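Racks, boxes and other people's pink things

Reading time: 4 minutes

I have been put in charge of the small bench. I should say that no announcement was made. I came back from a week off in May, found my name in pencil on the door of the cupboard underneath it, and have been ordering tube caps ever since.

The small bench is the one at the far end, past the sink, with the black cloth on it. The cloth is my doing. The old top had a shine like a hotel lobby and every clear plastic thing you put on it vanished. I once spent most of an afternoon looking for a tube that was sitting directly in front of me, being transparent. So I bought three metres of black fabric from a man at Parkent market who wanted to know if I was making curtains. I said yes, as it seemed quicker.

The cloth creases, of course. I iron it now and then, which is more than I do for my shirts, and within a day it looks slept on again. Ghassan Hijazi, who has the bench next to mine and strong views on everything that happens at it, thinks I should pin the corners. I think Ghassan should return my good marker pen.

Anyway, the contents. I had a grand clear-out last month and got the whole lot down to what I really use, with the rest sent off to the cupboard or to whoever would have it. The pink tip box stayed. I didn't choose pink. I ordered from Oltmanns, ticked "standard", and standard at Oltmanns is apparently the colour of a seaside guest house bathroom. But you can see it from the corridor, and it has never once been borrowed by mistake, which I can't say of the blue ones I had before it.

The rack stayed too. It's clear acrylic, twelve holes, and I am fonder of it than is sensible. We used to have a great wire thing that held 50 tubes and rang like a dropped cutlery drawer whenever you nudged it. Twelve is plenty. If I have more than twelve tubes on the go I have lost track of at least two of them, and a rack that runs out of holes is a polite way of being told to stop. 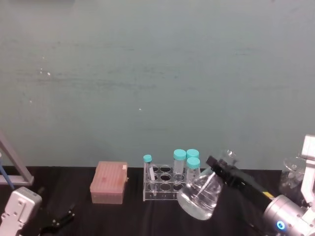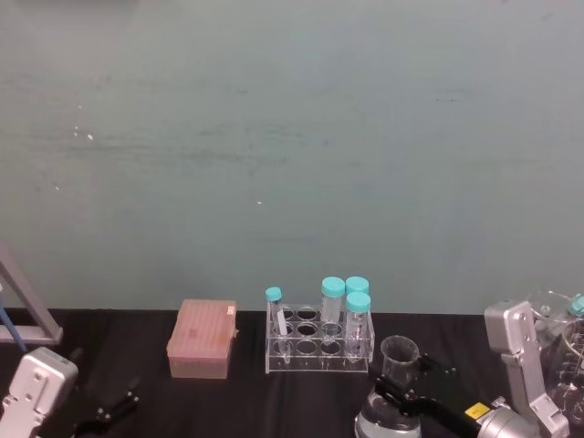 Pink box, clear rack, teal caps, and a cloth that could do with the iron.

The teal caps I did choose, and I'll hear nothing against them. Four tubes is a normal sort of number to have out for me, one skinny one and three fat conical ones. The skinny one leans. It leans in every hole I have tried it in, because the holes were plainly made with its larger relatives in mind. I've thought about a little collar of tape, and then I've thought about explaining a little collar of tape to Ghassan, and the tube can go on leaning.

Labels are my other campaign. I put a strip down the side of a tube, never on the cap, as caps get swapped about and then you have a very neatly labelled wrong tube. The ones I use come from Dimard on a roll of 500, and they do stay put in the freezer. They also stay put on sleeves. I went to my sister's for supper with one on my elbow and she read it out to the table.

The flask is the weak point of the whole arrangement. Conical flasks are a lovely shape and a terrible thing to store, all bottom and no shoulders, and wherever you stand one it is in front of something you want. For a while I had a rule that glass lives on the right and plastic on the left. I still have the rule, and the flask mostly keeps to it. I don't enforce it on visitors.

The wall behind needs a paint. It's that pale greenish grey that somebody must once have picked out on purpose, and it has collected smudges at exactly the height where people lean to think. I've asked. The quote from Tellau came back at about 3000 for the room, and the reply from upstairs was a link to a page about sugar soap. I have bought the sugar soap. It is in the cupboard with my name on it, unopened, next to the wire rack, which I was supposed to have given away.

So that's the bench. If anyone wants a 50-hole wire rack, noisy, one careful owner, you can collect it any morning. Bring back the marker pen if you see it. Next time I'll do the drawer under the sink, if I can get it open. There's a ladle in there that has had it jammed since before I arrived, and I've no idea what we needed a ladle for.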